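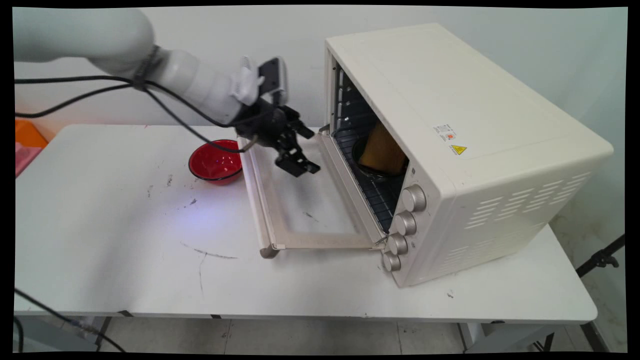
Plusum Bench Arm and Table Set

Home Workshop Equipment Booking Contact

Reading time: 5 minutes

The Plusum Bench Arm is a build-it-yourself robotic arm for use on an ordinary table, at home or in a shared workshop. It is supplied by Sistance as a set of parts and is available to members of the Cendwood Shared Workshop, either as an assembled unit booked by the session or as a kit to be built and taken home. This page sets out what the arm is, what is supplied with it and the terms on which it may be used.

The arm is finished in white and carries a black two-finger gripper. A wrist camera is mounted beside a small white bracket above the gripper. The main cable runs along the outside of the arm and is held near the wrist by a strap, so that it can be reached and replaced without opening any of the joints.

What the set is for

The set is intended for small household tasks carried out on a table top. Members have used it to open and close doors, turn knobs, lift light dishes and move food from one container to another. The workshop keeps a cream toaster oven and a red bowl with the arm for this purpose. The oven has a drop-down door which folds flat to the table, a wire rack and four knobs in a single column, and it offers a fair range of movements for one appliance. Bread is the usual load, placed in a dark round dish on the rack.

The arm is not suitable for lifting glassware, for cutting, or for any task in which a person's hand must be near the gripper while the motors are on.

Supplied with the kit

- Arm sections and joints, with fixings
- Two-finger gripper, unassembled
- Wrist camera, bracket and strap
- Power supply and control box
- Two cables, one for the arm and one for the gripper
- Gazi control software, with a licence for one computer
- Printed assembly guide

The kit is priced at £636. A table, an oven and a computer are not included. Members who already hold a Sistance control box may buy the arm and gripper alone for £312. Both prices include delivery to the workshop. Delivery to a home address is charged separately.

Assembly

Assembly needs no soldering. The builder should be comfortable with hex keys and should set aside a full day, although most of the work is spent on the shoulder and the first two joints. The joints are numbered in the guide and must be fitted in that order. A joint which has been forced will turn unevenly and will have to be taken apart again.

The gripper is fitted last. Its fingers should meet squarely along their inner edges when closed. If they do not, loosen the two screws at the base of each finger, close the gripper by hand, and tighten the screws again with the fingers held together.

The wrist camera must be fixed firmly before the software is set up. Any later movement of the bracket, however slight, will mean that the camera has to be set again from the beginning. The strap should hold the cable close to the arm but leave enough slack for the wrist to turn fully in both directions. Slack in the gripper cable may rest on the table, provided that it is kept clear of dishes and of the path of the oven door.

Choice of table

A folding table is acceptable if its legs lock. The workshop uses one with a white top and a grey metal frame. A pale surface helps the camera to find the edges of darker objects, and marks or scuffs have not caused any difficulty in normal use. Polished or mirrored tops should be avoided. Lamps should be set so that they do not shine directly into the camera.

The oven should stand at an angle to the arm so that the gripper can approach the door without crossing in front of the knobs. Members should mark the position of the oven's feet with tape before recording any movement, as the Gazi software does not correct for an appliance that has been shifted between runs.

Recording and playing back a movement

Movements are taught by hand. With the motors released, the arm is guided through the task while the software records the position of each joint. The recording may then be played back at a chosen speed. The longest single recording the software will hold is 108 seconds. A longer task must be divided into parts and saved under separate names.

First runs should be made at the lowest speed and with the dish empty. The door is the part most often misjudged – the gripper must follow it all the way down to the table before letting go, or the door will drop the remaining distance.

Use with heat

The workshop's oven is to be left unplugged during recording and during all first runs. It may be switched on only after a movement has been played back without fault, and only when a member of staff has agreed. The arm is not rated for use inside a heated oven. Once the oven has been on, it must be switched off and left for 30 minutes with the door open before the gripper is sent to the rack.

Members building at home are asked to follow the same rule and to read the warning labels on their own appliance.

Booking and charges

The assembled arm may be booked for a half day or a full day through the Booking page. The first booking includes a short induction, which must be completed before the arm is used alone. There is no charge for the induction. Recordings may be kept on the workshop computer until the end of the calendar month and should be copied to the member's own drive before then.

Kits are ordered in batches. Orders received by the end of June will be sent with the July batch. Payment is taken when the order is placed and is refunded in full if the order is withdrawn before the batch is sent.

Faults and spare parts

Gripper fingers, straps and cables are held at the workshop and may be bought over the counter. Joints and control boxes are returned to Sistance for repair. Please do not open the control box, as this will end the guarantee. A fault found during a booked session should be reported before leaving, and the arm should be left switched off with its power lead removed.

Page last updated 10 May 2021

This website uses cookies to remember your booking details. Accept Manage settings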